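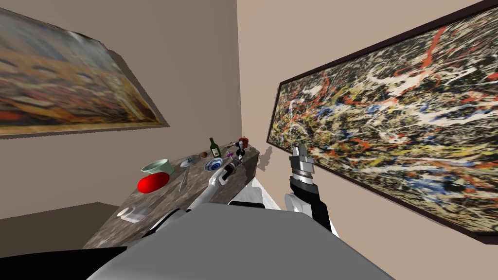

Chapter 3
Getting Lost on Purpose: Side Roads, Short Stops, and the Day Trip

I grew up in a family that drove straight to wherever we were going. My father had one road for every town, and if that road was closed we more or less went home. So when I signed up for my first travel and leisure course, years ago, and the instructor told us to plan a day trip with a blank spot in the middle of it, I thought she had left something off the handout. I even raised my hand and asked!

She hadn't left anything off. The blank spot was the assignment, and it's what this chapter is about.

By now you've read about the main kinds of trips (Chapter 1) and about how people pick a place to go (Chapter 2). You made a trip sheet for a weekend away, and if your class is anything like mine, those sheets were packed solid from breakfast to bedtime. Keep yours handy, because we're going to pull it apart in Section 3.4. For now I want to talk about the smallest trip there is, the one where you leave in the morning and sleep in your own bed that night.

The lake road

Let me tell you about Hirano, since I'll be coming back to it all through the chapter. It's a little lake town, and I first went there in January, when the boat rental was shut and half the lunch places had their chairs up on the tables. I was with my friend Fumiko Sekiguchi, who was driving, and we'd planned to look at the water, eat something hot and be home before dark.

About a mile short of town there was a turn with a hand-painted sign that said Tasten and nothing else. No arrow, no distance. Fumiko slowed down, looked at me, and took it. I remember being a bit cross, to be truthful, as I was hungry and I'd been thinking about noodles since we left the house.

The road went up through some pines, got narrow, got narrower, and came out on the far side of the lake at a row of summer cabins. Tasten was the row of cabins. Past the last one there was a public dock I'd never seen on any map, with a bench, and from the bench you looked back across the ice at the whole town. We stayed 65 minutes (Fumiko keeps a log of her car trips, so I can tell you that for certain). Then we drove around and had the noodles, which were fine, and which I can barely remember. The dock I could draw for you right now.

What a detour is

In this book I'll use the word detour for any stop or stretch of road you didn't have on your trip sheet when you left home. It can be forced on you, by a closed bridge or a flat tire, or you can choose it. We'll call the first kind a forced detour and the second kind a free detour. Most of this chapter deals with free detours, though I've put some notes on the other kind in Section 3.5, along with a list of what I keep in my trunk.

A free detour costs something, and I don't want to pretend otherwise. It costs gas and daylight, and sometimes it costs the patience of whoever is in the back seat. My nephew Itsuki Okabe has sat through more of my free detours than anyone alive, and at twelve he made me agree to a rule: one before lunch, one after, and no dirt roads if there's ice cream in the car. It's a pretty good rule! I've passed it on to every class I've taught, and a version of it shows up in the exercises. 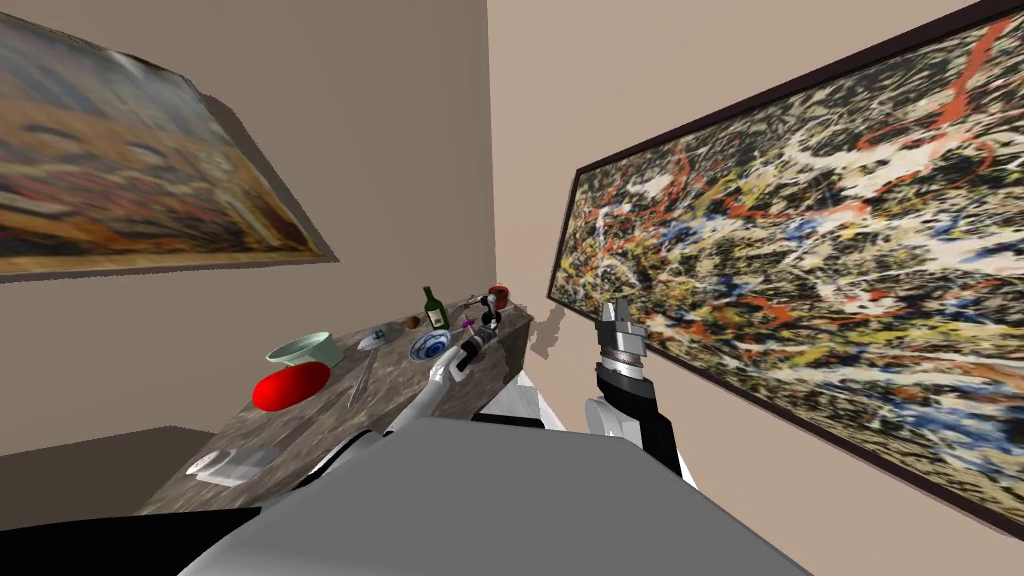 How much time should I leave open in a day trip?
For a full day out, 2 hours is a good starting amount, and I'd put it in the middle of the day, when you still have light and haven't started thinking about the drive home. If you don't use it, you get a longer lunch.

Where the open time goes matters more than people expect. Put it first thing and you'll spend it looking for coffee. Put it last and it gets eaten by traffic, or by somebody wanting one more look at a gift shop. I've tried both, more than once, and I have the gift shop mugs to show for it.

Maps, and when to put them down

You'll want a map. I like paper for looking at the whole area the night before, and my phone for getting unstuck. When I look at the paper one I'm hunting for a few things: water with a road that touches it, a town name in tiny print, a road that leaves the highway and joins it again later. That last kind is my favorite, as you can't really get lost on it. You go out one end and come back in the other, and whatever's between is extra.

The Kekico loop, which you'll plan on your own at the end of Section 3.2, is a road like that. It leaves the main highway, wanders down past a beach and an old ferry landing called Tuteo, and comes back up by a farm stand. The printed guide gives it 1230 feet of beach you can walk on. Bring shoes you don't mind filling with sand.

Before you read on

Think of a drive you've made so many times that you've stopped looking out the window. To your grandmother's, say, or to the coast every summer. Somewhere along it there's a turn you've never taken. Write down where it is and what you think is at the end of it, in a sentence or two, and tuck the paper into the back of this book. You'll need it for the field assignment.

Words to know in this chapter: day trip, trip sheet, open time, free detour, forced detour, loop road, turnaround point.

3.1 Reading a Road Before You Take It

Fumiko will slow down for nearly any sign. I'm pickier, and over the years I've worked out what I look for in the first few hundred feet of a strange road. Start with the surface. If it's paved and the paint is fresh, there's probably something at the other end that people drive to all year, and you can expect a place to turn around. If the pavement stops, check your gas and the time before you go any farther.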